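4.2 Supplier overlap after the merger

Pimer and Futside both bought body and trim parts from outside firms before they combined. We matched the two purchasing lists by part family, which gave 3344 entries, of which 1729 were sourced from a supplier already serving both carmakers. Entries with a yearly value under the cutoff in Section 3 were dropped before matching.
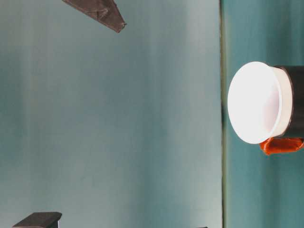 Figure 6. Gripper finger in front of a pale teal-gray surface. Photo: Aoi Maruyama.

Overlap was highest in seating and lowest in drivetrain parts, where each carmaker had kept its own long-term contracts - Hiebert for Pimer, Trullard for Futside. These contracts do not allow volume to be pooled before renewal, so we treat their prices as fixed in the base case. Lavoie's model lets them vary from the first year and therefore finds larger savings.

A second limit concerns plant location. Parts shipped more than 200 miles were assigned the freight rate of the receiving plant. Changing this rule shifts the totals for glass and bumpers but leaves the ranking of part families the same.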